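From: Aníbal Paucar
To: septic-owners list
Subject: Re: Outlet filter clogging again after pump-out

> We had the tank pumped in August and the effluent filter was
> blocked again inside of 7 weeks. Two adults, a Culby filter on
> the outlet side, no garbage disposal. The pumper says to take the
> filter out and leave it out. Is that safe for the field?
> -- Guthrie

Do not leave the filter out. It holds back solids that would otherwise go to the drain field, and a field costs far more to replace than a cartridge takes to rinse.

Check these first.

Read the water meter at the same time each evening for a week. Our house averaged 633 liters a day before I found a toilet flapper leaking. A steady leak pushes water through the tank too fast for solids to settle. Anything over 700 from two people is worth chasing.

Measure the scum layer at the outlet baffle. If its bottom is within 3 inches of the bottom of the baffle, scum is reaching the filter. After a recent pump-out that would be unusual, so look for a cracked baffle too.

Pull the cartridge and look at what is on it. Gray slime is normal growth and hoses off into the inlet side. Lint points to the washing machine; I fitted a Ronska lint trap on the discharge hose and clean it monthly. Paper fiber means the paper is not breaking up before it gets to the outlet.

For paper, do the jar test. One sheet in a quart of cold water, lid on, shake for ten seconds, let it stand for 2 minutes, shake again. It should be in shreds.

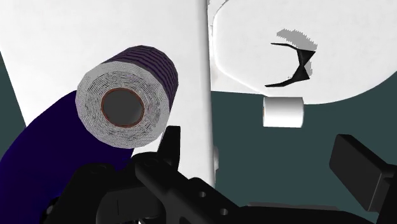
2 min read

Paper and the Jar Test

Ply count is a poor guide. Wet-strength additives matter more, and the package seldom lists them. Test every brand you buy, and repeat the test when the packaging changes. Use cold water, as hot water flatters the result. Wipes fail this test whatever the label says and belong in the trash.

Guthrie, post the meter readings when you have them, along with the tank size.

Aníbal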